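Cleltine Open Day: Block Picking Recordings

Summary

Cleltine Open Day is a small set of recordings made in April, when our workshop at Brostska received visitors. The arm took blocks from a bin and the guests stood behind the rail and asked for the next colour. There are 800 attempts, from 5 sessions. Two of the sessions were for school groups, and in these the waiting times between attempts are longer.

The task

Every attempt starts with the blocks lying in the bin in any order. The arm moves to the chosen block, closes the fingers and lifts. The controller is Culliletti, version 4.

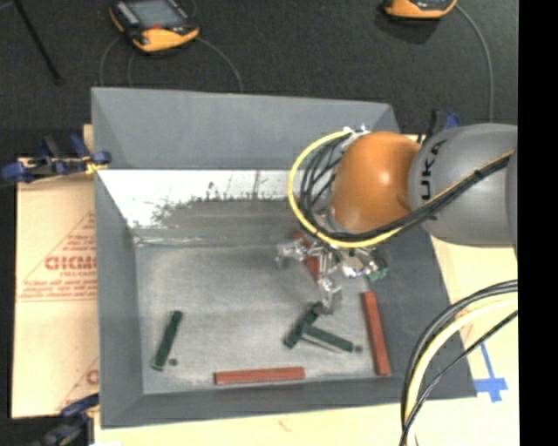 KUKA arm with multi-fingered gripper over the grey bin, red and green blocks.

Files

Each session is one folder, with a video, the joint positions and a text file of labels. The labels are "held", "dropped" and "missed". They were written by hand during the demonstration, so please check them before you train with them. Sound was removed.

Known problems

In session 2 the clock of the video is late against the joint data. The Montes folder contains only the rehearsal and is not part of the total.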